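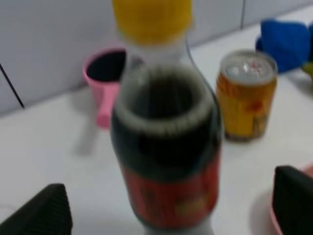
## 4. Recording demonstrations

This section sets out the procedure for recording demonstrations on a Melleck workstation. It applies to all pick-and-place tasks in the Ulerska set. Operators must have completed Section 3 (Calibration) on the same shift before they begin.

### 4.1 Preparing the table

1. Wipe the tabletop with a dry cloth and check that both finger pads are clean.
2. Open the task sheet and read the name of the target object aloud to the second operator.
3. Place the target object within reach of the arm. The remaining objects may be placed in any position, provided that none of them hangs over the table edge.
4. Change the layout after every demonstration. Move at least two objects and turn one of them.
5. Confirm in the Gatti console that the wrist camera is live and that the free space indicator is green.

**Note:** Do not arrange objects in rows or by colour. A model trained on tidy tables performs poorly on untidy ones.

### 4.2 Recording

1. Return the arm to the start position with the gripper open.
2. Press **Record** and wait for the tone.
3. Guide the arm to the target at a steady pace. Slow down for the final approach.
4. Close the gripper, lift the object clear of the table and hold it for two seconds.
5. Set the object down at the location given on the task sheet, open the gripper and withdraw.
6. Press **Stop**. Mark the demonstration as *Complete*, *Failed* or *Discard*.

Failed attempts are to be kept. Use *Discard* only where a person's hand or face has entered the camera view, or where the wrong task sheet was loaded.

**Caution:** Keep hands outside the marked area while the arm is powered. If an object must be moved, press the pause pedal first and wait for the amber light.

### 4.3 Bottles and other tall objects
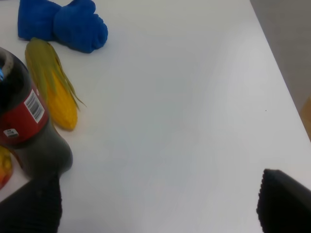 Tall objects are to be recorded both standing and lying down, and the two positions are logged under separate task codes. For a lying bottle, the operator lines up the fingers across the body before descending. Other objects may remain close by, as with the toy corn whose tip rests near the bottle's neck, but there must be open table for the fingers on either side of the planned grasp. Where a label or barcode sticker faces upward, leave it so for that demonstration and roll the bottle to a different side for the next.

For a standing bottle, approach with the fingers open and on either side of the body. Do not grip by the cap. If the bottle tips during the approach, continue recording until it has come to rest, then press **Stop** and mark the demonstration as *Failed*.

**Caution:** Filled bottles must be tightly capped. A leaking bottle is to be removed from the workstation at once and reported to Mirko Morelli.

### 4.4 Quantities and review

The August release requires 2,000 completed demonstrations across all task codes. A task code is closed to operators when it reaches 101, and the console will not accept further recordings under it.

Review is carried out by Zainab Briggs and Tirta Yeoh. A batch is accepted where at least 95 per cent of its demonstrations carry the correct mark. Batches below that level are returned to the operator with comments — they are not deleted — and must be marked again before upload to Rinness.

Requests to add a new object to the set should be sent to Kadir Yazıcı, with the object's weight and its longest side in millimetres.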